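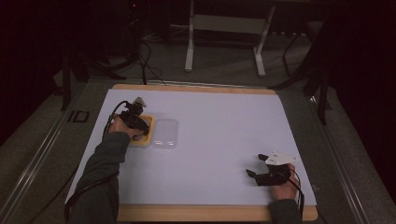
Page last changed: April 2, 2019

Pale work table top on a wood frame, how do you keep it clean and what do you keep on it?

Posted by Adaeze Ekpo

Hi everybody, first time asking anything on here, so be gentle with me! I finally have a proper sorting table. It's a big pale board, sort of a lavender white, lying on a light tan wooden frame, and I love it to bits. I use it for sorting small stuff (beads, buttons, the odd screw that turns up in my coat pocket) and right now I have one little square tray with a yellow rim and one clear plastic container with rounded corners, and they sit side by side on the board with lots of open space to the right.

My trouble is the clear one. I can't see the silly thing! It's see-through, the board is pale, and unless the light catches the rim I just lose it. I've put my elbow in it, I've set a mug down half on top of it, and last week I dumped a whole load of seed beads right next to it. The yellow tray I never miss.

So I have two things I'd like to know. Do I give up on clear containers altogether, or is there some trick to it? And what do you all clean a pale top with? I've been using a damp cloth and a drop of dish soap, and it looks fine straight after, but when the lamp is on I keep thinking I see gray patches. I've wiped and wiped. My mother's old table was from 1951 and dark as a chocolate bar, and she never cleaned that thing in her life as far as I know, so I have no family wisdom to fall back on.

I also don't know what mine is made of. It came with the house and there's no label on it anywhere, so please don't tell me to look up the maker, I've crawled under there already.

Thanks in advance, and sorry for rambling!

Posted by Ebuka Iyamu

Hi Adaeze, welcome! I've had a white top in my back room for years (built the frame myself in October, a long time ago now, and the legs are still not even) so I've been through all of this.

Before you scrub any more, turn the lamp off and look at your gray patches in daylight. I spent a whole evening going at a mark with a sponge and it was the shadow of my own arm. A plain white surface picks up every bit of shade, and it goes cool and gray at one side and bright at the other depending on where the light comes from. 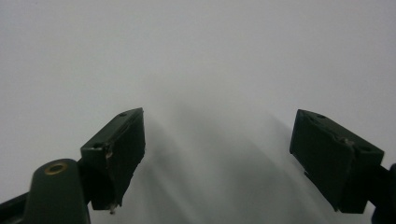 If the patch moves when you move the lamp, leave it alone. If it stays put, then it's a real mark and you can go after it, but go easy. You don't know what the top is, so I'd keep away from anything gritty and from anything that smells strong. Damp cloth, drop of soap, wipe again with plain water, dry it with an old T-shirt. You're doing nearly all of that already. I think the part people skip is the plain water, and then the soap film sits there and grabs dust.

I do mine every 7 days, more or less when I remember, and I brush it off with a soft paintbrush in between. Beads leave more fluff behind than you'd think (where does it come from??).

The other thing I'd watch is anything with metal sticking out underneath. Screw tips, staples, the feet on a cheap lamp. Run your thumb under whatever you set down, and if you feel a point, stick a bit of felt over it. I have a long scratch on mine from dragging a clamp across, and I see it every single time I sit down.

For the clear box I'd put it on something dark. I use a square cut from an old gray place mat. Makes the beads easier to see too, especially the white ones, and if you drop any they stay on the mat and don't go skating off over the edge. Or keep the box right up against the yellow tray all the time, same spot, and your hand will learn it in a few days.

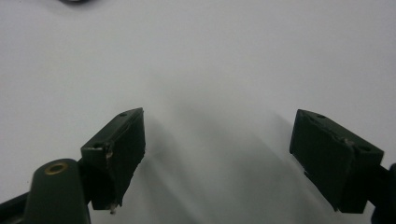 Funmilayo Tijani: I'd skip the mat, Ebuka, mine slid all over the place and took the box with it! Adaeze, get some colored tape and run it along the rim of the clear one. Takes a minute. I did all mine in red and I haven't knocked one over since. Put the tape on the outside or the beads stick to the edge of it, ask me how I know. And leave the empty part of the table empty, you'll want it the first time you tip out a whole jar.

Posted by Tobiloba Edet

just buy another yellow one

Posted by Adaeze Ekpo

Ha, Tobiloba, I might! I did the lamp test and two of my gray patches wandered off, so that's a lot of scrubbing I'll never get back. There's one that stays put near the front and I'm going to try the plain water on it tonight. Funmilayo, I only have green tape in the house, so green it is. Does it leave glue behind if I want to peel it off later?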